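Week 7: Where to put a shelf (and what it does to a wall)

Hello again everyone. These are the notes for the evening session, typed up a bit more fully than what I said out loud, as a few of you asked for something to read on the bus. If you missed last week on curtains and blinds, the handout is still in the tray by the door at Skostalmont and I'd read that one first, as I keep going back to it.

Right, shelves. I spent years thinking of a shelf as a place to put things, and I still do mostly, but for this course I want you to look at it as a line. You are drawing a straight line across a wall, and a wall usually has plenty of lines already: the top of the door, the top of the window, the back of the sofa, the picture rail if you have one. A new line either joins in with one of those or it argues with it. My own first shelf, in the flat at Bataineh, stopped a thumb's width below the top of the door frame and it annoyed me every single day until I moved out!

So before you buy anything, do the masking tape exercise. Put a strip of tape where the shelf would go, full length, and leave it up from one Sunday to the next. Walk past it. Sit down and look at it from the chair you normally use. Try it at night with the lamps on. Most people in last year's group moved their tape at least once, and nearly always downwards.

Height

The usual mistake is going too high. We hang shelves standing up, with a pencil in one hand, and then we live with them sitting down. In a sitting room I start from the seated eye line and go up from there until it feels comfortable. In a hall you're always on your feet, so you can be braver. Over a desk, hold your arm out and see what you can reach without getting up, then decide if you want to reach it (I quite like having to stand for the biscuits).

Over a sofa, sit somebody tall on it and ask them to lean back and then get up quickly. That's your test. If they duck, it's too low.

Length and the gap at the end

A shelf that runs the whole way from wall to wall looks built in and calm, and it also has to fit exactly, and old walls are never square. Measure at the back and again at the front edge, and expect two different numbers. In the Prerkska room, the one we've been using as our practice plan all term, the alcove is 186 cm wide at the back and tapers a little as it comes forward. You'd have to cut to the shape or leave a gap and be cheerful about it.

A shelf that stops short needs a proper gap, a generous one. A tiny gap looks like a mistake. I'd leave at least a hand's span, more if there's a corner with a lamp in it.

Depth

Paperbacks need very little. Big art books need a lot, and so do record sleeves. Measure your deepest thing and then ask if that thing really has to live on this shelf, because one enormous atlas can talk you into a plank that sticks out over everybody's heads. I moved my atlas to the bottom of the wardrobe and haven't missed it.

Brackets or no brackets

Brackets are honest and cheap and they show. I like them in kitchens and workrooms. The sort with the fixings hidden inside (usually called floating shelves) gives you a cleaner line, and because the eye has nothing to catch on underneath, the colour of the shelf does a lot more work.

A few practical bits on these, copied from my own notebook:

The hidden rod or batten takes all the strain, so the wall matters more than the shelf. Knock on it. A hollow wall wants the right fixings, and you need to find the studs if you're putting books up there.
Read the weight on the packet and stay well under it. Books are heavier than you think, plates are worse.
Check the level twice, once before you drill and once after the first screw.
Always check for pipes and cables, please. If you aren't sure, ask someone who is.

Colour

We come back to our three choices from week 2. You can match the wall, so the shelf nearly disappears and the objects seem to hover. You can match the woodwork, so it belongs with the doors and skirting. Or you can pick a soft colour of its own. The third is the one people are nervous of, and it's my favourite. Muted greens are very forgiving: they sit happily with pale walls, with wood, with brass, and with white things, which can look a bit clinical next to plain grey.

If you're painting, do the underside too. You'd be amazed how much of the underside you see once you sit down. I use the Fevent sample pots, two thin coats, and I let the first one dry overnight even when I'm impatient.

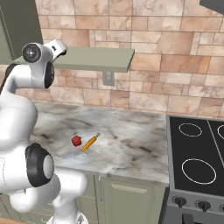

Fig. 1. Floating shelf in sage green, with white alongside.

Have a think about greens like that one for the homework. Grey-greens change a lot with the light, so a card you loved in the shop at midday may look like porridge by teatime. Pin your samples up on the actual wall, at the actual height.

What goes on it

Less than you own! Start with the tallest thing and put it off centre. Then something low and wide. Then stop and go and make a cup of tea. Leave some bare shelf showing, otherwise you lose the line you took all that trouble over. Books can lie flat as well as stand, and a flat pile makes a nice little platform for a bowl. Trailing plants are lovely but think about who's going to water them and where the drips will land.

For next time

Draw one wall of a room you use every day. Only one, and it doesn't have to be pretty. Mark every horizontal line that's already there, then draw a shelf in two different positions and write a sentence or two on which you prefer. Bring a paint card or a scrap of fabric in the colour you'd choose.

Reading is chapter 9 of the course book, and page 44 has the chart of fixings for different walls, which is dull but worth keeping. We'll start with your drawings in the March session and then go on to mirrors, so if you have a small one you can carry safely, bring it along wrapped in a towel.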